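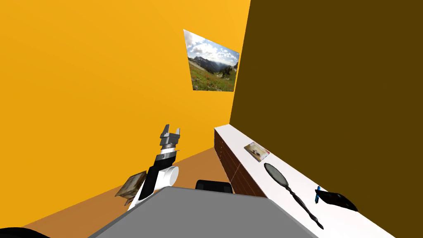 Mountains and meadow, on the yellow wall near the corner.

May 29, 2021
by Asmaa El Khatib

The question from last time was whether someone who is travelling, and who prays a shortened noon prayer behind a resident imam, should stop at two units or carry on to four. I gave the short answer (carry on to four) and was asked for the reasoning, so I have gone back to my notes.

The majority position in the four Sunni schools is that the traveller follows the imam. The Hanafis and Shafi'is reach this by different routes. For the Hanafis, shortening is the default for a traveller and is treated as required, so the change to four needs a cause. The cause is the act of following. For the Shafi'is, shortening is a permission, and joining a resident imam means the permission is not taken up.

The Malikis add a condition about how much of the prayer was caught. A traveller who joins late and catches less than one full unit with the imam prays two. I had left this out, and Hala Metwally wrote to point it out. She is right and I have corrected the earlier post.

The reverse case is simpler. If the imam is the traveller and the people behind him are residents, he finishes at two and they stand up and complete their own four. It is good practice for him to tell them so beforehand - a short sentence is enough. I have seen a row of 40 people sit down in confusion when this was skipped.

Two points I have not settled. The first is what the traveller should do when he does not know whether the imam is resident. Nouhaila Shawky's class handout says to intend four and be done with it, but gives no source. The second is the person who joins, breaks the prayer for some reason, and then prays alone. Page 293 of my copy of the commentary seems to make him complete four, and the footnote on the same page disagrees.

I will look at both again in September, when the study circle restarts. Montserrat Solís has the reading list. Dawn and sunset prayers are not affected by any of this, as they are never shortened.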